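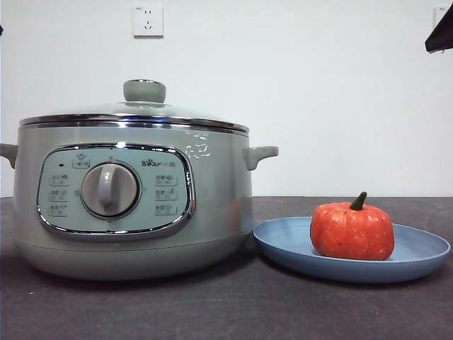

Reptile House: Heating Work and Winter Viewing

The reptile house at Norkport Zoo is closed on weekdays until the new floor heating has been tested. Weekend hours stay the same. The old boiler loop held the desert side at a steady temperature but left the rainforest side too cool after dark, and the keepers had been making up the difference with ceramic lamps.

The new system runs in 2 separate zones, each with its own thermostat and alarm. Total pipe length is 370 meters. Lama Obeidat, head of reptiles, will log readings at floor and branch height every night for 28 nights before the lamps are taken down.

Most of the animals remain in place. The green tree monitors have moved to the quarantine block, which has no public viewing. The radiated tortoises are in the Pennington barn, where they can be seen through the east window — mornings are best, as they tend to dig in after lunch.

Keeper talks normally held in the reptile house are now given in the small mammal building by Obaidul Miah, at the usual times. The talk on snake feeding is on hold until April.

Members with a behind-the-scenes booking for the reptile house may change the date at the front desk or ask for a refund. Bring the original booking slip.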